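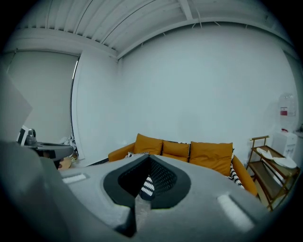

## Ticket 613: Hand-held gripper loses tracking during visitor demo

**Product:** Troron hand-held gripper, 2 units
**Site:** Skolitz open day, lounge area
**Reported by:** Bozsik demo desk
**Status:** Open, workaround in use

### Problem

Visitors pick up the gripper, face the sofa and close the fingers on whatever we hand them. The live view stays up the whole time, but the position trace on the laptop freezes and then jumps. Both units do it. Recording doesn't stop and no error is shown, so the demo desk only notices when the trace lands in the wrong spot.

We have 80 people booked for Monday, in groups, and would like this settled before the first one.

### Log

1. Restarted the Kovlow viewer. Trace came back, froze again on the second visitor.
2. Swapped USB cables between units. No change.
3. Wiped both lenses with a dry cloth. No change.
4. Measured the longest freeze: 700 ms. It came when the visitor stepped up close to the big white wall behind the sofa.
5. Repeated step 4 standing back, with the sofa cushions and the ceiling ribs both in view. No freeze in five tries.
6. Ran the finger calibration again. Finger width reads correctly, so I don't think the finger marker is involved.
7. Lowered the exposure one step. Trace a little smoother on fast turns, still freezes near the wall.

I haven't touched the firmware. Both units are on the version they shipped with.
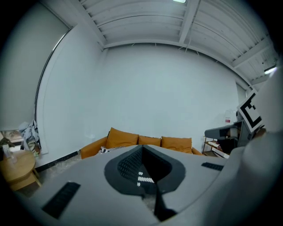

Maricica Voicu wrote back that the freeze fits with the tracker running out of features on plain walls, and that a firmware update won't change it. She asked for the raw log from step 4 and wanted to know if the visitors were starting their recordings close to the wall. If so, they should start from the middle of the room, hold still for a couple of seconds, and then walk in.

### Follow-up

Yes, they were. Moved the start point back and put tape on the floor. Ran both units from there with no jumps, although one short freeze still shows when the gripper is turned fast toward the wall. Log from step 4 uploaded.

Still to do: hang a few posters on the wall, if Skolitz allows it, and rerun step 4. Please keep the ticket open until Monday's groups are through.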